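Hand-held gripper (home build)

A hand-held gripper is a robot's hand without the robot. You hold it, you squeeze, two fingers close on something, and a camera on the tool records the whole business so an arm can learn from it later. I've been building mine at home and at the Dondberg shared workshop, so this entry leans heavily on what I know (sorry, purists!).

The fingers are linkages, with flat pieces joined by pins so that the pads swing in toward each other. Mine went through 14 versions before the pads stopped meeting crooked - the pivot holes were a hair too tight, and I kept blaming the pads.
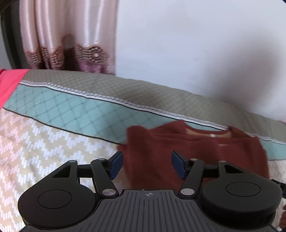 Liên La

Clothes are the classic home test, and a knitted top on a bed is a mean one. Knits bunch up and slide, and a patterned sheet underneath gives the camera plenty of extra detail to chew on. I like to go for the thick folds first and leave the neckline for later. A session for me is 30 grabs, then I check the pins and have a coffee.

People at the workshop call the older design the Tilard and the newer one the Asard. The Tilard has a stiffer squeeze and will tire your hand out, but it's so easy to fix! I still keep one in a drawer for parts.

See also: linkage, end effector, teaching by demonstration

Contact | © Dondberg Workshop Pages | Back to top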